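# Katetti Countertop Drink Dispenser, black with white base ring

Supplied by Strazds. Price on request, sold singly or in cases of 6.
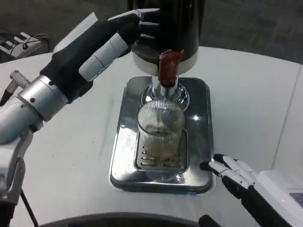

The Katetti is a serving dispenser for cold drinks. It is made for breakfast counters, office kitchens, meeting rooms and small cafés where people pour their own tea, juice or squash through the day. It sits on the counter, needs no plumbing and runs without power. You fill it from the top, put the lid on and serve one glass at a time.

We have carried it in the Strazds catalog since March, when it took the place of the Zulska. Most parts are different between the two models, so please read the section on spares before ordering if you still own the older one.

## Body

Tall, cylindrical, with a glossy black upper part and a white band around the lower section. The black finish shows fingerprints under strong light and wipes clean with a damp cloth. Do not use scouring powder or the rough side of a sponge on it. Fine scratches can't be polished out.

The body is closed, so the drink level can't be seen from outside. Lift the lid to check. On a busy counter we suggest looking in once an hour, or topping up whenever the glasses are restocked.

## Spout

The red spout is fixed to the front of the white band and points straight down. It is slightly translucent, and the color makes it easy to find on a dark dispenser. It pulls off for cleaning. Push it back on until it sits flat against the band — if there is a gap on one side it will drip.

Replacement spouts come in packs of 2. Red is the standard color and the only one we keep in stock.

## Glasses

A straight-sided tumbler is the easiest thing to use. Wide bowls and stemmed glasses tend to splash, and very tall glasses may not fit under the spout at all. If you are buying glassware to go with the dispenser, bring one glass to the showroom and try it first. We keep a Katetti set up on the counter there.

Ribbed glasses work well. They are easy to hold when cold, and small water marks don't show on them as much as they do on plain glass. Any clear glass helps the person pouring see when to stop, especially with a darker drink such as iced tea.

Fill the glass in one go and let it stand under the spout for a moment before taking it away. The last few drops come down after the flow stops.

## What it can hold

Suitable:

- Water
- Iced tea, sweetened or plain
- Clear apple juice
- Diluted squash and cordial

Not suitable:

- Hot drinks of any kind
- Milk, yogurt drinks and smoothies
- Juice with pulp
- Anything with fruit pieces, mint leaves or ice added directly

Pulp and leaves will block the outlet. If you want fruit in the drink, put it in the glass. Fizzy drinks can be served but go flat fast, and we don't recommend them.

## Cleaning

Empty the dispenser at the end of each day. Rinse with warm water, add a little dish soap, fill halfway and run some of it out through the spout. Rinse again until the water runs clear.

Take the spout off at least twice a week and soak it. Sweet tea leaves a brown film on the inside that a quick rinse won't shift. A narrow bottle brush gets it off. Leave the lid open overnight so the inside can dry.

The spout and lid may go in the dishwasher, top rack. The body may not.

Wipe chrome and other polished metal on the counter with a soft dry cloth after cleaning. Tea spots on chrome are easy to remove the same day and harder to remove later.

## In the box

- Dispenser body with white base band
- Lid
- Spout, fitted
- Cleaning sheet

Glasses and drip trays are not included.

## Spares and the Zulska

Order code 87 is the spout pack. Order code 87L is the lid. The Katetti lid does fit the Zulska body, but the spout does not — the older model has a screw fitting. We still have Zulska spouts and will sell them until they run out. Seals for the Zulska are finished and won't be made again.

## Delivery and returns

Single units ship by parcel. Cases go on a pallet and need someone at the address to sign. Our carrier is Grukeo, and they will call the number on the order before they set out.

Check the box before signing. If the body is cracked or the finish is chipped, write it on the delivery note and keep the packaging. Unused dispensers can be returned within two weeks. Once a dispenser has been filled we can't take it back unless it has a fault.

Questions about case orders or spares go to Urmas Venckus at the Strazds trade desk. Please have your order code ready, and say which model you own.

Page updated 10th May.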